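Robot Manipulation Lab, Unit 4
Comparing wrist and fixed cameras on a two-arm cell
Handout prepared by Zubaida Ansari. Please read before you come to the lab.

1. What we compare

In the last unit you tuned the gripper force. In this unit the grippers stay the same and we change only which camera the controller listens to. The task is tidying a small desk: laptop, folding stand, two books, file organizer. Every group uses the same objects, so that the results can be put side by side.

The wrist camera travels with the fingers. It sees the contact area from very near, but it has two weak points. When the arm moves fast, or when an object moves close to the lens, the edges smear and the pose estimate jumps. Also the fingers themselves hide a part of what you want to grasp.

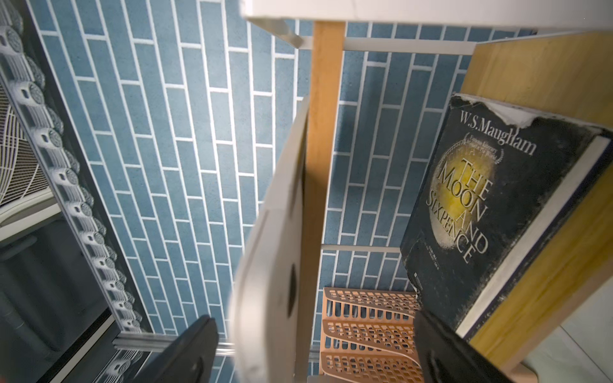 For this reason the Itano controller has a setting called "settle time". It is the pause between the end of a motion and the first image that is used. Start with 34 ms. If your estimate still jumps, make the pause longer before you touch any other value. Many students change the exposure first, and then they don't know which change has helped.

Thin objects need special care. The edge of a book gives a good line, but the line alone doesn't tell you how far away the book is. Take two wrist images from different heights and compare them.

2. The fixed camera

The fixed camera sees both arms and all the objects at once. It is calibrated to the rail and not to the arm, so a loose base plate will show as an error in every grasp. Check the bolts before you calibrate.

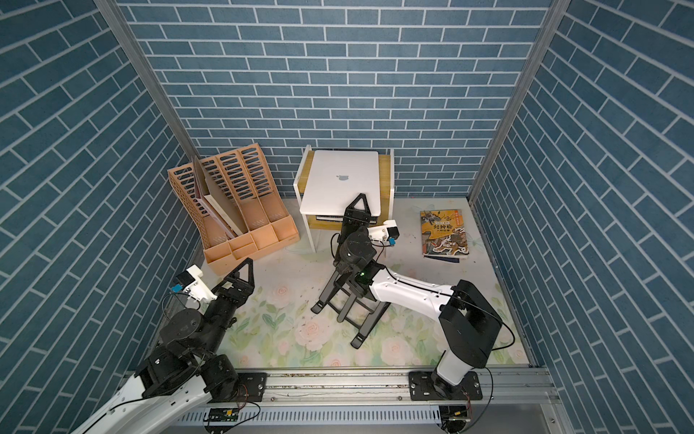 The folding stand is the hardest object in the set. Its bars are black and so are the grippers, and the segmentation likes to join them into one shape. Naveed Cheema solved this in August by masking the arm with its own joint angles before the segmentation runs. The script is in the Teltora folder under run 813. You may use it, but write in your report that you did.

An open laptop is a different problem. The depth on a dark screen is often missing, and the planner takes a hole for free space. Fill the hole from the border of the screen, or forbid the region completely. The second way is slower – but I prefer it for beginners.
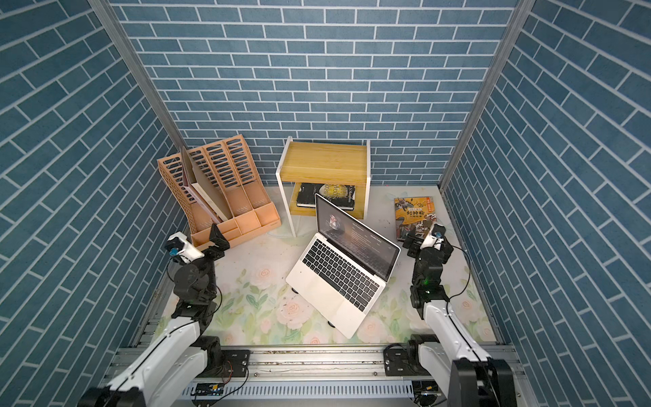
3. Using both

The usual plan is this: the fixed camera chooses the object and brings the arm near, then the wrist camera takes over for the last part. The question is where to hand over. If it is too early, the wrist camera doesn't have the object in view. If it is too late, the error of the fixed camera is already in your approach.

Try four handover distances and keep the speed the same for all of them. Move one arm at a time. When both arms work over the mat, each of them is an obstacle for the other, and Kiri Tamihana will treat that case in the next unit.
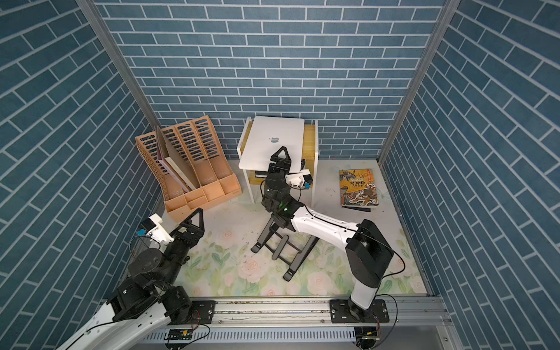
For each trial write down the object, the handover distance, the settle time and the result. "Failed" is not enough as a result. Write if the fingers missed, pushed the object or lost it during the lift.

Reports go to Adeel Janjua. Questions about the calibration file go to me.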